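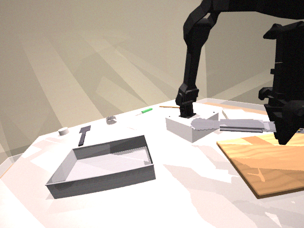
So the new Huerta site went live on Thursday morning and I have finally slept, which means it's time for the long thread I kept promising. Get a coffee, I'm not a short writer.

For anyone new around here: I'm one of three people at Tamis, a very small web studio. We build and look after sites for smaller businesses, mostly shops, plus a couple of museums and one choir that I love dearly and that pays us in concert tickets (and money, they do also pay us money).

Huerta sells vegetable and flower seed by mail. They've been doing it for a long time, they still print a paper catalog, and their customers are the most loyal people I've ever come across. Some of them fill in the paper form, scan it, and email the scan. Hold that thought, it comes back later.

Their old shop ran on Gistau. If you've never used Gistau, it's an older store system that was pretty good in its day, and then the updates got slower and slower. By the time they called us, the checkout was failing on some phones and the search couldn't find a tomato unless you spelled the variety exactly right.

And seed names are HARD to spell. Half of them are in French or Italian, and the other half are somebody's grandmother's nickname. I typed one bean wrong four different ways in our very first meeting and got zero results every time, with the client watching. It was a useful meeting.

The first thing we did was ask for all the product data. We were told it was "in the system, mostly." I've been doing this long enough that the word "mostly" made me sit down.

The export had 1,252 products in it. Lovely, we thought, a nice manageable number. Then we opened the file and found that every product was one giant block of text. Sowing depth, spacing, days to harvest, a little story about the farm, a recipe, a note from years ago saying it was sold out. All in one field!

I want to be fair to the people who typed it in. They write beautifully. The entry for a plain yellow onion made me want to grow yellow onions, and I live in a second-floor apartment with one windowsill that gets sun till noon. But you can't filter a list by "sow in early spring" when that's buried in the fourth sentence of a story about onions.

Our first idea was to write a script that would pull out the facts. It worked fine on the ones that said "sow 1/2 inch deep." It did less well on "tuck them in about as deep as your first knuckle." It did very badly on "same as the other leeks."

(Same as WHICH leeks.)

So we split the work up. The script did the easy ones, and we put the rest into a shared sheet with a column for each fact and a column for questions. The Huerta folks went through it in the evenings, after packing. I still feel a bit guilty about how many evenings that was, and I sent cookies, and I'm told the cookies arrived mostly as crumbs.

One piece of advice if you're about to do the same thing: agree on the columns before anybody starts typing. We added "days to germinate" in week two and then had to go all the way back to the top of the sheet. That one was my fault, and I've been reminded of it kindly and often.

The new shop is on Puten. We looked at a few options and I won't do the full comparison here, it would bore all of us. What sold me was that Puten lets you set up your own product fields without paying for an add-on, and the person packing orders can print a pick list sorted by shelf. The shelf thing made the warehouse very happy, and a happy warehouse makes the whole project easier.

What I like less about Puten: the discount rules are confusing, and the help pages describe a menu that has since moved. I spent a whole afternoon trying to set up free shipping on seed packets but regular shipping on garlic. Garlic is heavy. I know so much about the weight of garlic now.

OK, let me talk about the design, because people asked about the colors.

We started with a lot of green. Of course we did, it's a seed company. We showed them a first version that was green on green with a green button, and after a long pause they said, very politely, that it looked like a bank that had taken up gardening. They were right! I laughed, then I was sad for an hour, and then I started again.

The second round came straight out of their old paper catalogs. They lent us a box of them. Cream-colored paper, dark brown type, one strong red used for prices and not much else. So that's what the site is now – cream, brown and a red that only shows up where you can buy something or where something is about to run out.

The type is a touch bigger than we'd normally go. A lot of their customers are older, and a lot of them look at the site on a phone in the garden with the sun on the screen. I took my own phone outside at lunch, stood in the parking lot, and squinted at the pages. Gray text on cream was hopeless out there. We made everything darker that same day.

The search got the most time of anything, and I'd do it that way again. We built a list of other names and common misspellings for each variety. To get it going we used the log from the old site, which had kept every failed search for ages without anybody looking at it. What a treasure. Page after page of people trying to buy something and being told no.

My favorite entries in that log were the ones that got longer. Someone would type "squash," then "the big squash," then "the big gray squash from last year please." I felt for that person. The new search does find it, even with the please.

We also made a small planting calendar. You put in your last frost date and it shows what you can start now and what should wait. I thought it was a nice extra that might get cut if time ran short. In testing it was the page people stayed on the longest, and two of them asked if they could print it, so we made it print properly on one sheet. Fit for a fridge door, I'm very proud of that.

Now back to the paper order form, and the people who scan it and email it.

Somewhere in the middle of the project we had a plan to retire the form. The thinking was sensible enough: the new checkout is quick, it works on phones, why keep two ways of doing things? Then we had a dozen regular customers try the new site while we watched and took notes, and one of them said she'd happily use it, but she plans the garden at the kitchen table with her husband and a pencil, and the form is how they do it.

So the form stayed. What changed is that every variety now has a short item number, the same on paper and on the site, and there's a "quick order" page where you type in the numbers one after another and that's it. You can do the pencil part at the table and the typing part afterward. The office uses the same page to enter the scans. It took us maybe two days to build and I think it gets more thank-you notes than the rest of the site put together.

Photos! I should say something about photos. Huerta had good ones for the best sellers and nothing at all for a lot of the others, and we didn't want to fill the gaps with pictures of somebody else's carrots. In the end the products without a photo got a plain card with the name set large, in the style of the old packets. I was nervous about it. Some people like those cards better than the photos, including my mother, who has told me so twice.

Launch went the way launches go. We switched over early, at a quarter to six, before the daily newsletter readers wake up. We had our list, we had the old site ready to bring back if we needed it, and I had far too much toast.

The thing that broke was the redirects, a little. Old links from garden blogs and forums go back many years and we wanted them all to keep working. We'd tested plenty, but there was a pattern from an even older version of the shop, before Gistau, that was missing from our list. By lunch there were 134 broken addresses in the log. One rule fixed nearly all of them and I did the leftovers by hand with the radio on.

Also, for a short while, the shop believed that a packet of basil weighed as much as a bag of seed potatoes and charged shipping to match. A customer caught it and wrote us the nicest email. She got her basil for free and I fixed the decimal point.

From first call to launch it was 12 weeks, which was two more than we'd quoted. We ate the two weeks. I don't regret it, the columns business was ours to pay for, but I've changed how we quote for this kind of job. The product data now gets its own line and its own date, and we look at the real export before we name a price for anything else.

A few people asked whether they should leave Gistau too. I can't answer that from here, I'm sorry! If your checkout works and your customers can find things, you may be fine for another year. Do have a look at your failed searches, though. It's under Reports, second tab, and it's probably been switched on this whole time.

Still to come for Huerta: gift cards, a wish list you can share, and a better page for the potatoes, which ship at a different time from everything else and confuse everyone every single year. I'll post about the potato page when it's up. I have a drawing of it on the back of an envelope and some strong feelings about it.

Thanks for reading all of this, those of you who did. Questions are welcome, I'm around this evening once I've planted the yellow onions. Yes, I bought the onions. They're going on the windowsill and I've been told by several experts that it won't work.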